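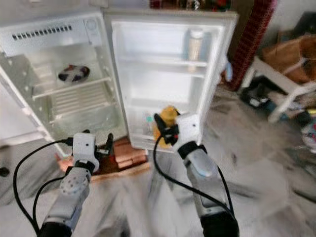

Dye notebook, December
Back to the madder vat, 7:40 a.m.

Batch two of the Rinaldi madder is out of the pot and I love it. Brick red on the wool, a softer coral on the silk, and the cotton (which I had more or less given up on) came up a dusty pink I'd happily wear. Batch one was all brown, so something changed, and I want it on paper before I forget which thing it was.

What I did this time:

Wool skeins, 360 g dry weight, scoured and mordanted with alum the night before, left in the pot until morning. Madder at 90 percent weight of fiber, ground twice. Soaked the powder overnight in cool water and poured off the first liquor, which was very yellow. Kept that in a jar, might be good for something.

Heated slowly and held at 62 C. Batch one got away from me and nearly simmered, and I'm fairly sure that's where the brown came from. Two hours at temperature, lid on, turning the skeins every so often, then let everything cool in the pot. A pinch of chalk went in at the start too, so strictly speaking I changed two things at once. Bad scientist! Batch three will be the same heat with no chalk, then we'll know.

The skein from the outside of the pot is a touch lighter at one end where it was tied too tight. Looser figure-eight ties from now on, four per skein. If anyone else is winding for this, please do the same.

Second dip in the leftover bath gave a really pretty apricot. Third dip barely anything on wool, but the silk scrap still grabbed some color — silk is greedy and I adore it for that.

Iron test: a dab of iron water on a corner of the coral silk turned it plum within a minute. Plum! I want a whole scarf of this. Watch the wool though, too much iron and it feels like string after a few months. The old Jelano samples in the blue binder are proof.

Washfastness still to do. Cut three snippets from each skein, one for the wash jar, one for the south window, one for the binder. Window strip goes up this afternoon with half of it covered in foil.

For the Mondari blanket we need over 1,000 g of yarn in a single red, and the big pot won't take that in one go. Two baths, then, and alternate the skeins when knitting so any difference gets lost in the fabric.

To buy: alum, pH strips, cotton string for ties.
Label the yellow jar.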